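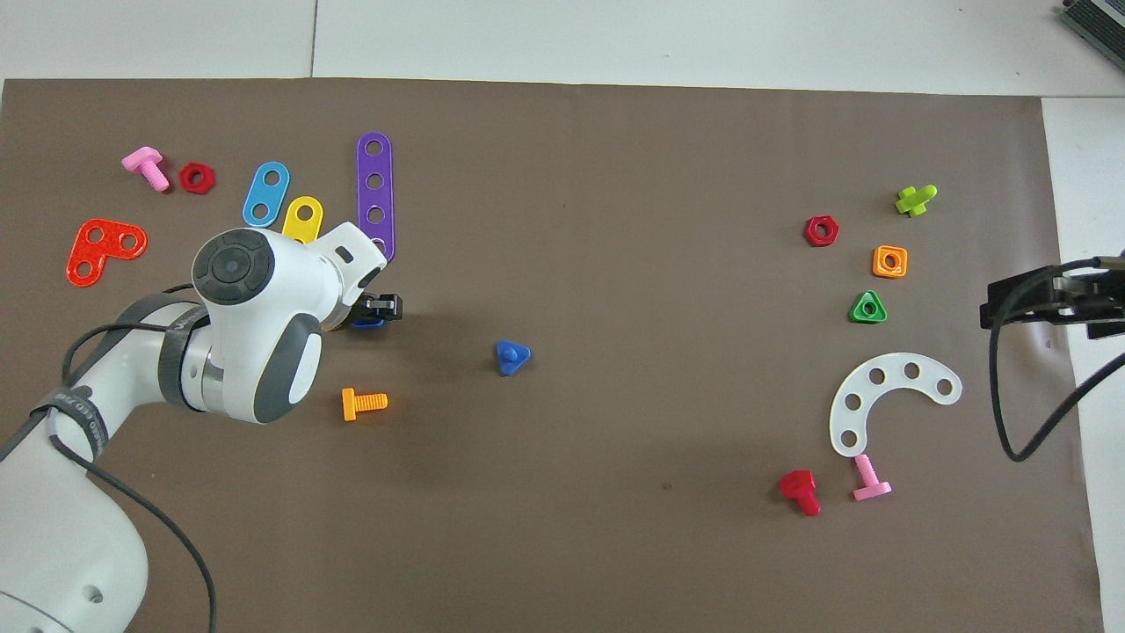
Work area at bench level: robot arm, mat and construction pieces.

URNEMSIDE ROBOTICS LABORATORY
Inspection checklist with comments: two-arm sorting study (Jivar method)

Date of inspection: 19/06/2022
Inspected by: Zoi Spanos
Responsible researcher: Florian Lacroix
Previous inspection: February

Scope. The checklist covers the work area used for the Jivar trials, in which a learned grasping policy is compared with the scripted Tzanetos routine on mixed plastic nuts, bolts, strips and plates. Items marked N are to be closed before the next block of trials.

Section A: Work area

A1. Mat lies flat and covers the reach of both grippers. Y
A2. Table margins free of tools and drinks. Y
A3. Cables clear of the gripper path. N
Comment: Cables on the outside of the arms hang in loops. At full reach a loop can touch the mat and move a light piece. Florian Lacroix is to shorten the slack and repeat the reach test at low speed.
A4. Pieces free of cracks and sharp edges. Y
Comment: One strip was replaced from the Wumix spare box.

Section B: Arms and stopping

B1. Emergency stop tested from both operator positions. Y
B2. Both arms hold position when power to the grippers is removed. Y
B3. Speed limit set to the trial value and locked. Y
B4. Joint covers and caps secure. Y
Comment: Checked by hand with the arms powered down. No movement found.
B5. Operators keep hands off the mat while either arm is enabled. Y
Comment: The written rule is still the old one, which allows a piece to be straightened during a pause. The notice by the door should be changed to match present practice.
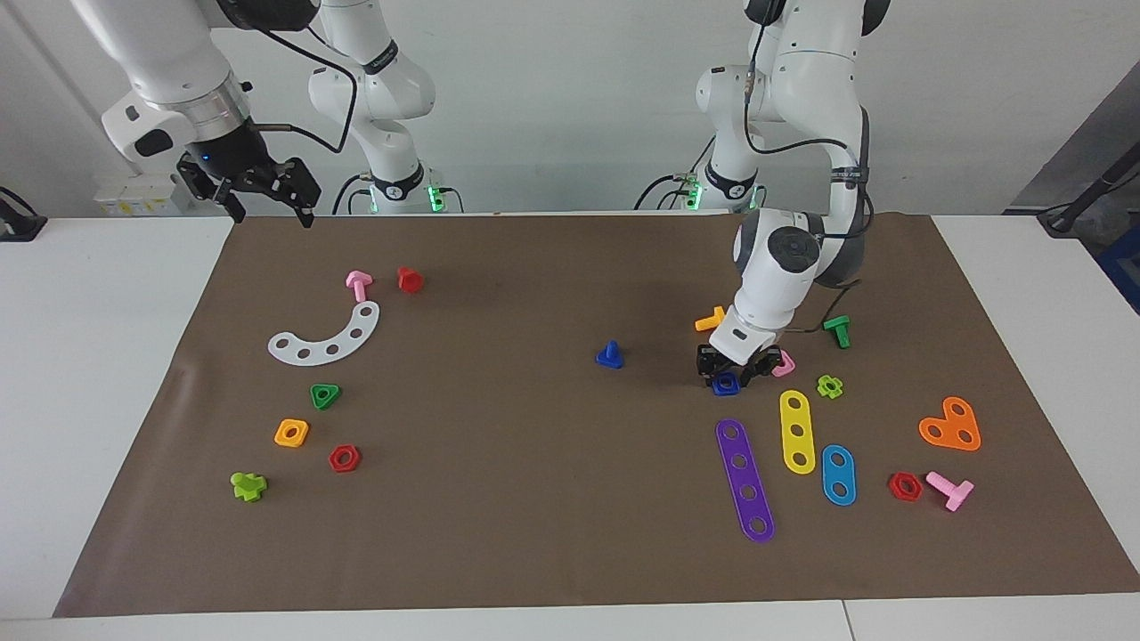
Section C: Conduct of trials

C1. Only one arm closes on a piece at a time, with the other held open and clear. Y
Comment: This is a condition of the method as well as a safety rule. The study reports grasps for each arm separately – shared grasps are excluded from the results.
C2. Pieces laid out afresh before each trial from the printed layout sheet. Y
C3. Dropped or displaced pieces recorded as failures. N
Comment: The log holds 1311 grasp attempts. In 54 of them the outcome field is blank. Until these entries are settled the success rate should not be quoted outside the group. The planned total is 2000 attempts, and the missing outcomes should be recovered from the recordings before that figure is reached.
C4. Same gripper force used for both methods. Y

Actions: A3 and C3, Florian Lacroix. Notice under B5, Zoi Spanos.

Result: trials may continue at reduced speed until A3 is closed.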